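Folcombe sorting project puts off its second robot arm

I spent most of yesterday morning at the Folcombe reuse workshop, where I'd been promised a decision on the second robot arm. What I got was a very good cup of tea, a long look at a spreadsheet and a decision to wait until February. So if you've been following this one along with me, sorry, there's a bit longer to go!

A quick catch-up for anyone new. The workshop takes in mixed bits and bobs from house clearances and wants a machine to do the first rough sort, picking things out of a bin one at a time so that people can get on with the mending. They've had one arm running on trial since the spring, and the plan was always to buy another if the money held up.

It has held up, more or less. Kusum Vashisht, who looks after the equipment budget, showed me two quotes. The one from Jandine covers the arm, the gripper and fitting, with the yearly service charged on top. Rawat came in a little higher to begin with but has put the first service in the price. Kusum likes Rawat (I could tell before she said so) but she wants both firms to quote again on the same terms.

"I can't put two numbers next to each other when they're for different things," she told me, and fair enough.

What I hadn't expected was how much of the talk would be about the small stuff. Cables, spare fingers for the gripper, clamps, bins. The bins especially! The double ones from Gendau cost £196 each, and the workshop would like two more of them, one to work from and one to swap in while the other is being cleaned. I'd have guessed a third of that, but then I've only ever bought the sort you keep wellies in.
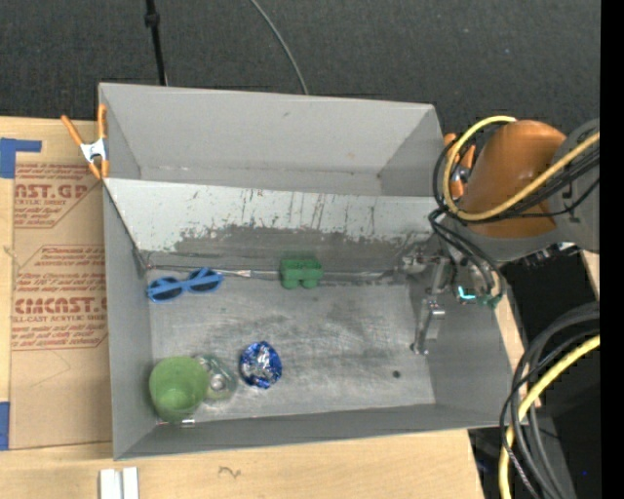 The arm at the sorting bin, with sunglasses, a green cup and a ball of shiny foil among the things in the lower half.

I do see why they want fresh ones. The divider has had a good deal of its pale coating rubbed away, and the bottom is all smudges and fine scratches. Kusum has put bins down as something that wears out, to be paid for every year, and no longer as a one-off. She's done the same with gripper fingers. It makes the yearly figure look worse and she's had some grumbling over it, but I think she's right — I've sat through enough meetings where the machine was bought and there was nothing left to look after it.

The other cost is time. The log for the trial arm stood at 1,246 picks when I looked, and they'd like a lot more than that, with a wider mix of objects, before they settle on a gripper for the second arm. See-through plastic and crinkly foil are both on the list for extra runs. If the gripper changes then both quotes change too, so there's not much point in signing anything this summer.

The new quotes are due back in the autumn and the order, if there is one, goes in after the February budget meeting. Kusum has asked for a bench to be kept clear until then. I've asked to be there when the box gets opened.

Last updated: 1 August 2021

Related items
Folcombe workshop extends its robot arm trial
What a service contract covers, and what it leaves out
Repair benches: the waiting list reopens
Lease or buy? Small workshops share their sums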